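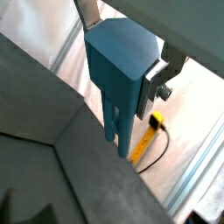 Skorico Shape Sorter Base and Block Set

The Skorico base is a thick rectangular block in bright green, with shaped recesses in the top face. It is supplied for insertion, alignment and sorting work on a bench or inside a walled tray. Blocks stand upright when seated and can be lifted out from above.

Recess shapes include an arch, a star, round holes and small rectangular slots. Red blocks cover the arch and the cylinder. Blocks are sold singly or with the base. Stallex holders are listed separately.
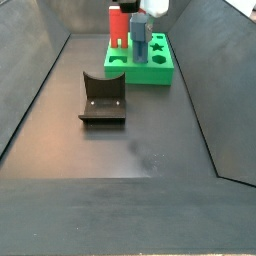 Product notes by R. Bellamy, Technical Editor, Sesdale

Place the base on a flat floor with the star recess to the right. Leave clearance at the rear if blocks are to be stood along the back edge. The arch block is free-standing on its two legs and may be parked on top of the base between insertions.

Rated life is 3,000 insertions per recess. Inspect the edges of the star recess first, as its points wear sooner than the round holes. Do not use solvent on the green part; wipe with a damp cloth and allow to dry before refitting blocks.

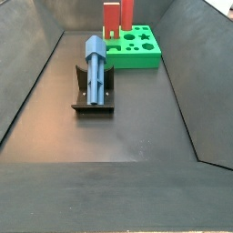 Base with red arch and cylinder blocks.

Holders keep a block upright beside the base, ready to be picked up. Set the holder in front and to the left so that the block can be raised without crossing the recesses. Replacement blocks are dispatched from Sesdale. Quote order code 84 for the base alone.

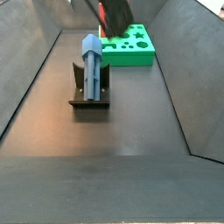 Bellamy writes that the star block was tight in the recess for the first week and eased with use, and asks whether the round blocks could be sold in a second colour. Stock permitting, these will be added to the list.

Page revised 2024-07-31.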